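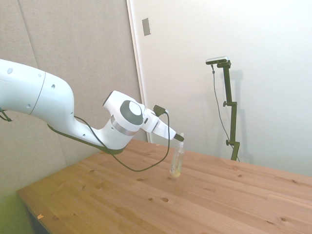
Garrafas com bico: como o líquido sai devagar

Olá, meninos e meninas! O meu nome é Karabo Matlala e escrevo as páginas de ciência para os mais novos no sítio Neltumen. O português não é a minha primeira língua, por isso escolho frases curtas. Hoje falamos de uma coisa que existe em quase todas as casas: a garrafa pequena de plástico com bico.

Porque é que o bico é estreito?

Pensa numa garrafa de boca larga. Quando a viras, sai muito líquido de uma vez, e a mesa fica molhada. Com um bico estreito, o buraco é pequeno e por ele passa só um bocadinho de cada vez. Assim podes pôr uma gota de cola no papel ou um fio de azeite na salada.

Mas há outra coisa que manda no líquido: o ar. Dentro da garrafa, por cima do líquido, há ar. Não o vemos, mas ele ocupa lugar. Quando apertas o plástico com os dedos, o ar e o líquido ficam com menos espaço. Se a garrafa está virada para baixo, o líquido é empurrado pelo bico. Quando deixas de apertar, o plástico volta à sua forma e entra ar de fora. Às vezes ouve-se um pequeno sopro.

Porque é que muitas são transparentes?

Para vermos quanto líquido ainda temos. Numa garrafa transparente vês uma linha onde o líquido acaba e o ar começa. Se inclinares a garrafa, essa linha continua direita, paralela ao chão. Experimenta!

Uma experiência para fazer com um adulto

Precisas de uma garrafa de plástico mole, limpa, com bico, de água e de 2 gotas de corante alimentar. Põe também um prato fundo na mesa.

Enche a garrafa com água até metade e junta o corante. Fecha bem a tampa. Vira a garrafa sobre o prato e espera, sem apertar. Sai água? Depois aperta devagar e conta as gotas. Faz isto 3 vezes e escreve os números num caderno. O meu amigo Kjell Söderlund fez a experiência com os filhos, e o mais pequeno apertou com tanta força que a água chegou à parede da cozinha!

Uma regra importante

Um líquido amarelo claro pode ser óleo, sabão, sumo ou um produto de limpeza. Só com os olhos não sabemos. Por isso nunca se prova nem se cheira de perto o líquido de uma garrafa sem etiqueta. Pergunta primeiro a um adulto.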